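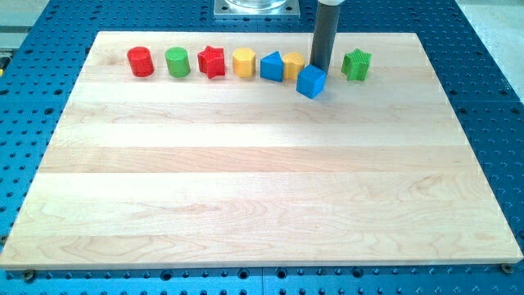 Okay, the shape blocks finally have a home on my desk and I need to talk about them!

1/ They came out of a big mixed lot of toddler sorter pieces at the Tapley swap in June. 1,107 pieces in the lot, all jumbled up, plastic tubs everywhere. I went in for puzzle parts and left with these instead (plus a sore back).

2/ The stars are my favorites, no contest. One red, one green, and they have this ridged texture on the sides that I keep running my thumb over during calls. Whoever decided a star should be a chunky little pillar, thank you.

3/ Blue triangle is a close second. Lay it so it peaks and it's a tent. Put the yellow half-round next to it and now you've got a campsite, or a tiny village with a bridge. I'm a grown adult and I spent my whole lunch on this.

4/ Somebody asked where the board is from. It's a Worberg, secondhand, all these long pale strips joined together, some creamy and some almost honey colored. I love that no two strips match! A couple of darker streaks too. Bright plastic looks SO good on pale wood.

5/ Cleaning, for those who asked: warm water, dish soap, old toothbrush for the ridges on the stars. I let them sit on a towel overnight. The cylinders take two seconds. The stars take forever and I don't mind one bit.

6/ Lining them up is harder than you'd think. By color? By shape? Tallest in the middle? I like them mixed, red green red yellow, then the blues wherever they feel like going. The cube never wants to stay straight in a row so I let it sit a little forward and crooked. It has earned that.

7/ Yes, I know the yellow one with the flat sides is "basically a cylinder." Look closer! It's got facets! It's almost an octagon! I will defend this block.

8/ Still hunting for a yellow star and a blue one. I've been through 2 more lots from the Gredov shop and found plenty of cylinders and zero stars. If you have a sorter set missing its lid and you're about to toss it, please check for stars first and message me. I'll trade cubes.

9/ Next up, sorting the rest of the lot by shape, starting with the tub of triangles. Pictures when I get there!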